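Inside the Lerden robot open day

Every December, a robot workshop in Lerden opens its doors to visitors. The workshop is called Bridis, and last time 191 people came to look round. Many of them were children from Dewan Primary School. If you are going this year, this page tells you what to expect.

What is a robot arm?

A robot arm is a machine that moves a bit like your own arm. It has a shoulder, where it is fixed down. It has long parts called links, which do the job of your bones. Between the links are joints, which bend and turn. At the end is a gripper, which is the robot's hand.

Most grippers have only two fingers. That sounds like very few, but try picking up a pencil with just your thumb and one finger. You can manage it quite easily. Now try tying your shoelace the same way. Some jobs are much harder than others for a robot, and the people at Bridis spend a lot of their time finding out which ones.

The block table

The first stop on the visit is the block table. It has two arms, one at each front corner, so that they can both reach the middle. The table is black with white streaks, and the walls are covered in pictures of corgis. Visitors usually talk about the dogs first and the robots second.

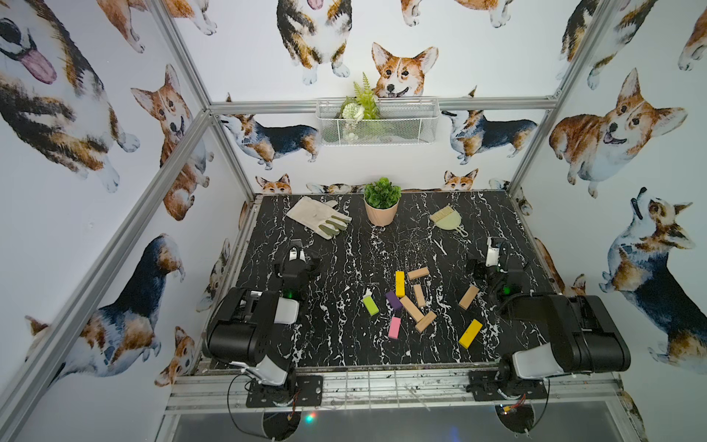 Tracey Lambert runs this part of the visit. She asks everyone to stay behind the yellow line on the floor, because a moving arm can give you a hard knock. Grown-ups have to stay behind it too.

Toy blocks are good for practice. They have flat sides and straight edges, and they don't break if they are dropped. Even so, a block is not as simple as it looks. If it is lying at an angle, the gripper has to turn before it can take hold. If two blocks are close together, the fingers need a gap to fit into. You do all this without thinking – a robot has to work out each part or be taught it.

Other things are harder to hold. A work glove is soft and changes shape when you lift it. A plant pot is round, and it can tip over. A brush has a handle at one end and bristles at the other, and it matters which end you pick up.

How does a robot learn?

There are different ways to tell a robot what to do. One way is to write a list of instructions, called a program. The program says how far each joint should turn, and when the gripper should open or close. This works well if everything is always in the same place.

Another way is to show the robot. A person guides the arms through a job while a computer records every movement. Then the job is done again with the blocks in different places, and again after that. Eun-seong Han, who teaches the robots at Bridis, once recorded 72 goes in one afternoon. For a new job she likes to have 500. The computer looks for what is the same in all of them and uses that to make its own moves.

Robots make mistakes while they are learning. They close their fingers too early, or push a block away when they meant to pick it up. Eun-seong keeps the recordings of the mistakes as well.

Working with two arms

With one hand you can move a block. With two you can hold a box still and open the lid, or fold a towel. Robots with two arms can do more kinds of jobs, but each arm has to keep out of the other's way. Laying blocks end to end in a line is a good test. The ends have to meet neatly, and an arm that comes in too low can spoil the whole row.

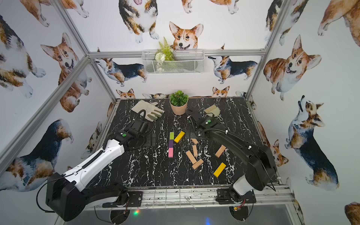
Things to try at home

You will need some toy blocks, two wooden clothes pegs and a friend.

1. Spread the blocks out on a table.
2. Hold a peg in each hand. These are your grippers.
3. Pick up the blocks with the pegs and lay them in a line.
4. Now shut your eyes and let your friend tell you where to move. They can only say left, right, forward, back, up, down, open and close.
5. Swap places.

Words to remember

Gripper – the part of a robot that holds things.
Joint – a place where a robot arm bends or turns.
Link – a stiff part between two joints.
Program – a list of instructions for a computer or robot.

Before you go

The doors open at 10 am and the last visit starts at 3 pm. The workshop is next to Drinditz Bakery, and there is a place to leave bikes and scooters outside. Children under eight need to bring an adult.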